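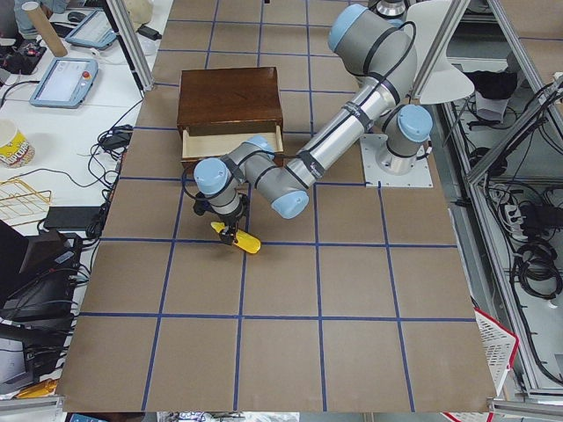

Der dunkelbraune Kasten mit dem rötlich glänzenden Deckel, die Schublade ein Stück herausgezogen. Davor das gelbe Kunststoffteil.

Kästen, Laden, Fächer
Galerie der Möbelfreunde Keltby, Mai 2020

Herzlich willkommen auf unserer kleinen Galerieseite! Wer schon länger bei uns vorbeischaut, kennt ja die großen Stücke, die Kommoden und den Sekretär aus Polorholm, über den wir im Winter so viel geschrieben haben (manche fanden: zu viel). Diesmal ist etwas Kleines an der Reihe, und ich freue mich ganz besonders darüber, denn ich habe eine Schwäche für alles, was eine Schublade hat und trotzdem auf einen Tisch passt.

Zum Kasten
Außen dunkles Braun, oben der Deckel in einem wärmeren, rötlichen Ton und mit schönem Glanz, und dann ganz unten diese flache Lade aus hellem, unbehandeltem Holz. Ich mag den Gegensatz sehr. Geschlossen wirkt so ein Kasten ja leicht ein bisschen streng, fast wie ein Erbstück, das man lieber nicht anfasst, aber sobald die Lade ein Stück offen steht, kommt das Helle zum Vorschein und alles wird gleich freundlicher.

Gekommen ist er über Vilém Čierny zu uns, der ihn aus der Auflösung der Werkstatt Hájek mitgenommen hat, zusammen mit 14 alten Schubladengriffen, einer Leimzwinge und einem Karton voller Scharniere, den bis heute keiner richtig sortiert hat. Über den Preis haben wir uns schnell geeinigt: 20 Euro und ein Glas Zwetschgenmus.

Zum Holz
Immer wieder schreibt uns jemand, ob man solche rohen Laden innen nicht lackieren sollte. Ich würde es lassen. Offenes Holz riecht gut, und Lack im Inneren kann noch wochenlang ausdünsten, was man bei Papier und Stoff unangenehm merkt. Wenn eine Lade klemmt, reicht meistens ein wenig Kerzenwachs auf den Laufflächen, dünn aufgetragen und mit einem Lappen nachgerieben. Bitte kein Speiseöl, das wird mit der Zeit klebrig und man ärgert sich doppelt!

Zum Tisch
Braunes Packpapier ist für mich immer noch die beste Unterlage, und mit den dunkelblauen Klebestreifen wird ein Muster aus großen Feldern daraus, das ich offen gesagt auch einfach hübsch finde. Praktisch ist so ein Raster obendrein: Man sieht auf einen Blick, wie viel Platz ein Stück braucht und wie weit die Lade nach vorn kommt. Meine Schwester in Grarkbridge hat sich die Idee gleich für ihren Nähtisch abgeschaut, allerdings mit grünem Band, weil das noch im Haus war.

Zum gelben Teil
Länglich und flach, an einem Ende rund und am anderen schmaler. Leuchtendes Gelb neben dem vielen Braun, das gefällt mir, und für kleine flache Sachen sind niedrige Laden überhaupt wie geschaffen. In meiner eigenen zu Hause liegen Lineale, Falzbeine und ein Brieföffner, und seitdem muss ich nicht mehr jedes Mal die ganze Küche absuchen.

Wie es weitergeht
Im Juli möchten wir eine Seite nur mit Nähkästchen machen, 11 Zuschriften sind schon da. Wer noch ein Kästchen besitzt, gern auch mit Macken und Tintenflecken, darf uns sehr gern ein paar Zeilen dazu schreiben: woher es stammt, was darin liegt und ob die Laden noch laufen. Die alten Griffe von Vilém geben wir übrigens gegen Porto ab, bis auf den einen aus Messing, den habe ich mir schon reserviert.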